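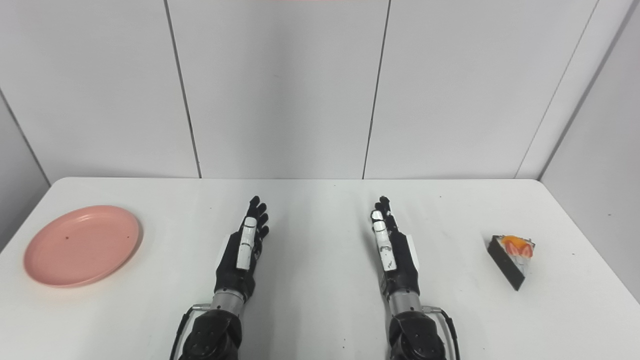
A rectangular table with a white top.

Table (furniture)
2 min read

A table is an item of furniture with a raised flat top, used for working, eating or display. The top is carried by legs, a pedestal or trestles. Where legs are used, they are commonly joined by a horizontal rail – the apron – that limits racking and stiffens the top against sag.

Light colours show soiling sooner but reduce contrast with paper. Gloss finishes increase glare under overhead lighting, and matte finishes are usually specified for desk work.

Sag under a centred load varies with the cube of the span. A top 200 cm long therefore deflects eight times as much as one of half that length, other dimensions being equal.

See also: Desk; Trestle; Workbench

Last revised 2/19/16 by Paraskevi Konstantinidis
1,749 shares | 2 comments
Contact | © Rinent | Back to top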